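Jernidell opens its doors for an afternoon of robots and housework

Visitors filled the ground floor of the Jernidell workshop in Pirkevthorpe in August, when the company held its first open day since moving into the old bus garage on Simões Street. The doors opened at 2 p.m. and the last guests left well into the evening.

Jernidell works on teaching robot arms to do small jobs around the home. Most of its work until now has been in kitchens - putting away dishes, opening drawers, wiping counters. This year the company has moved on to bathrooms, and that was what most people had come to see.

The company had expected 200 people over the afternoon. It had to start a waiting list at the front desk by 3 p.m., and groups were let in 11 at a time so that everyone could get a clear view of the arm.

"A bathroom counter is small and it is full of things that tip over," said Aleksandra Wysocka, who runs the home tasks group. "In a kitchen you often have room to go around an object. At a sink you have the faucet in the middle of everything, and it doesn't move out of your way."

Wysocka told visitors that chrome fittings are hard for the cameras. A shiny spout reflects the lights and the wall behind it, and a program that does well on a plain cup can lose track of a tap handle. Her group has recorded 1,505 practice runs at the sink since the spring, with the items on the counter moved to new spots between sets.

During the demonstration an operator first guided the arm by hand control, and then a program took over for the same task. The arm turned a faucet handle on its second try for the opening group. Later groups saw it pick up a soap dispenser and set it down again. One attempt to grasp a toothpaste tube was stopped by the operator when the tube slipped, and the task was started over.

Children were invited to try the hand controls at a separate table, using foam blocks. The line for that table was longer than the one for the main demonstration for most of the afternoon.

Questions from the public were mainly about cost and safety. Wysocka said the company has no product for sale and no date for one. The arm moves slowly during all public sessions, she said, and an operator keeps a hand near the stop button the whole time. Asked by one man whether it could clean a bathtub, she said her group had not tried that and had no plans to do so this year.

Several visitors from the Hitska home care service also attended. The service looks after older residents in Pirkevthorpe and two nearby towns, and its staff wanted to know whether an arm could help a person who has trouble gripping a tap or opening a container. Jernidell has agreed to show them the setup again in a smaller session, where care workers can suggest tasks for the group to work on.

The workshop on Simões Street is not normally open to the public. Schools that would like to arrange a visit can write to the front office, which takes groups in the mornings. Students must be 11 or older, and each group needs 2 adults with it. There is no charge, and there is parking behind the building - the entrance is through the side gate. 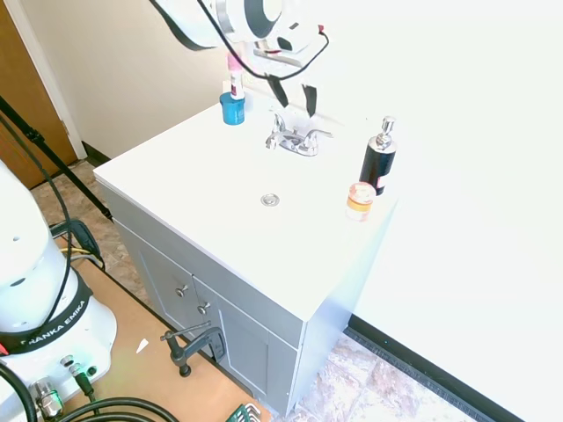

Jernidell plans to hold another open day next year. The company said it will take sign-ups ahead of time and add a second demonstration room, so that fewer people have to wait outside.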